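# In praise of the elastic waist

I have just finished going through every drawer in the house, and I want to make a case for the humblest bit of engineering we own. It's the gathered elastic waistband. I love it, and I think we should all stop being embarrassed about it!

Brijesh Rathore, who taught me to sew years ago at the Wemwood evening class, used to say that buttons are for other people and elastic is for you. I thought that was a bit grand at the time (I was 19 and wore jeans so stiff I had to lie down to do them up). I've come round completely. A buttoned waist fits on the morning you buy it. Elastic fits before lunch and after lunch, on a long train to Berkine, and on the sofa with a cat.

There is a snobbery about this. People see a stretchy band and think of giving up, or of hospital, or of their nan. My own nan was born in 1939 and she was the best-dressed person on her street, and every skirt she made had a casing and a length of elastic in it, let out or taken in as the years went by. She kept the spare elastic wound round a card in the biscuit tin. I still have the card.

What I really want to talk about, though, is putting these clothes away, because that's where most people treat them badly. I used to be as bad as anyone. I hung mine from clips, which drags the band out of shape over a winter, or I rolled them into tight little sausages because a magazine told me to. Rolling is fine for a T-shirt. For anything with gathers it's miserable – you unroll it in March and the whole front is crumpled like a paper bag.

So now I lay everything flat on the bed first. A plain sheet underneath helps more than you'd think, especially with black clothes, where you can't tell front from back or find a loose thread against a dark duvet. I start at the waistband every time. You can learn nearly everything about a garment from that top edge: whether it has gone wavy, whether the seam below it is holding, whether the gathers still sit evenly or have all shuffled round to one side. 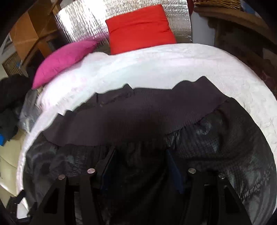
Wavy is no disaster, by the way. Callum Munro, my neighbour, was about to bin a pair of perfectly good trousers last winter because the top had started to ripple and fold over on itself. We unpicked a little opening at the back, pulled the old elastic out and threaded a new piece through with a safety pin. It took less time than the film we were half watching, and he has worn them ever since.

Not every band can be rescued that way, I grant you. If the elastic is stitched right through you're in for a proper evening of unpicking, and I wouldn't blame anyone for leaving it. But do look before you decide! Smooth the fabric down with your palms, let the band lie as short as it wants to, fold the body of the thing up underneath in thirds and put it on the shelf with the waist facing out. Then you can grab the right one in the dark.

I have 6 of them on that shelf now, nearly all black, and I wear them more than anything else I own.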